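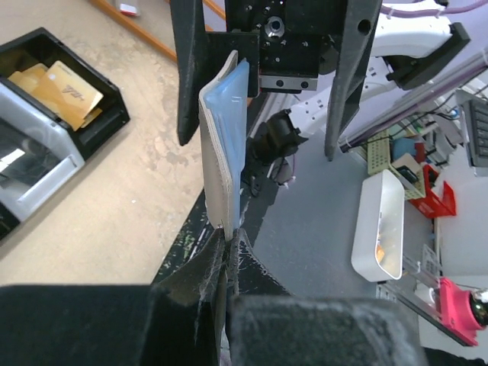
About Grinmont

Grinmont is a contract laundry and textile rental company. We supply and process flat linen, workwear and floor mats for hotels, clinics, restaurants and light manufacturing sites. The company has 382 active accounts, all of them within a half-day drive of the main plant on Bernard Street.

What we process

Flat linen makes up the largest share of the work by weight. It includes sheets, pillowcases, tablecloths, napkins and bath towels. Workwear is the second category: kitchen jackets, lab coats, coveralls and high-visibility garments. Floor mats are handled on a separate line with its own water supply and are never washed with other goods.

We do not process leather, down-filled items or anything contaminated with solvents. Customers with solvent-soiled wipers are referred to a licensed hauler.

Plant and equipment

The Bernard Street plant runs two tunnel washers for linen and a bank of washer-extractors for smaller lots. Rinse water from the tunnels is filtered and reused in the pre-wash compartments. Heat is recovered from the wastewater before discharge and used to warm incoming supply water.

Thermal disinfection loads are held at 160°F for at least 29 minutes. Time and temperature are logged for each load, and the records are kept for 18 months. Clinic customers can request the log for any delivery by quoting the number on the cart tag.

A second site, Quan Road, handles garment repair, name labels and stock storage. It has no wash equipment. Garments are checked there for missing snaps, open seams and worn cuffs, then repaired or withdrawn. Withdrawn cotton is cut down and sold as wiping cloth.

Tracking

Rental garments carry a sewn-in chip that is read on arrival and again before dispatch. The readings go into Zosine, our in-house stock system, which also produces the customer invoice. An item that has not been read for 60 days is listed as missing - the customer receives the list before any replacement charge is made. Flat linen is tracked by weight and count only.

Delivery

Routes leave Bernard Street from 4:30 a.m. Clean and soiled goods travel in separate, covered carts, and the trucks are divided by a fixed bulkhead. Carts are washed and dried before they are refilled. Delivery frequency is set in the service agreement and can be changed with two weeks' notice.

Ownership and staff

Grinmont is privately held. Most plant supervisors started on the sorting or finishing lines. New plant staff complete training in chemical handling, lockout procedures and safe lifting before working a shift on their own.

Site visits

Customers and prospective customers may tour the Bernard Street plant by appointment. Closed-toe shoes are required. Quan Road is not open to visitors, except for garment fittings arranged through the service desk.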